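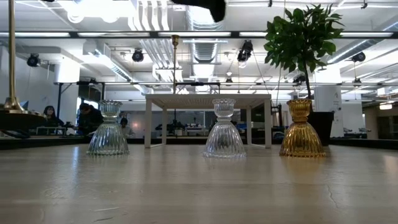

Several readers wrote in after the March item on taper candles to say that their holders wobble, and one of them asked whether the fault lies with the candle or the cup. In most cases it is the cup. A standard taper base is close to seven-eighths of an inch across, but holders are molded or turned to looser tolerances than candles are dipped, and pressed glass varies more than metal.

The ribbed glass holders in the Illey group, clear and amber, have a wide flared foot and a scalloped cup. The flare puts most of the glass low down, so the holder itself is hard to tip. The weak point is the fit at the top. Wrap the candle base with a strip of candle adhesive, press it in, and turn it a quarter turn. Foil works but shows through clear glass. It is less obvious in amber.

Do not shave a candle to fit with a hot knife. The wick ends up off center and the candle burns down one side.

Height matters when glass and metal are shown together. The gold candlesticks in the Vundora group have a thin stem over a round flat base, which is a less forgiving shape. Keep to shorter tapers, and check that the surface is level before lighting anything.
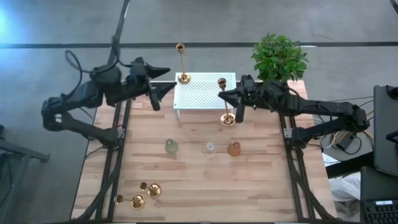 Can a candlestick stand on a raised shelf or riser? For display, a riser is fine as long as the whole base sits flat on it. For a lit candle, use the tabletop, and keep the flame well away from leaves, curtains and anything hanging overhead.

Small glass bottles can go in front of taller pieces - a loose row looks better than a tight one, and it leaves space to lift each bottle without knocking the next. Bottles are for stems only. A narrow neck is not a candle cup, whatever the fit.

Cleaning. Put wax-covered glass in a cool place for an hour and lift the wax off with a wooden stick. Wash in lukewarm water with a drop of dish soap. Ribbed glass holds soap in the grooves, so rinse twice and dry with a lint-free cloth. Gold finishes get a dry cloth only - no polish, no vinegar.

Stock note: the Ludano adhesive strips are back, in rolls of 100. The Bogdan cup inserts are still on order. Care sheets for both groups are available at the front desk.

4 April 2019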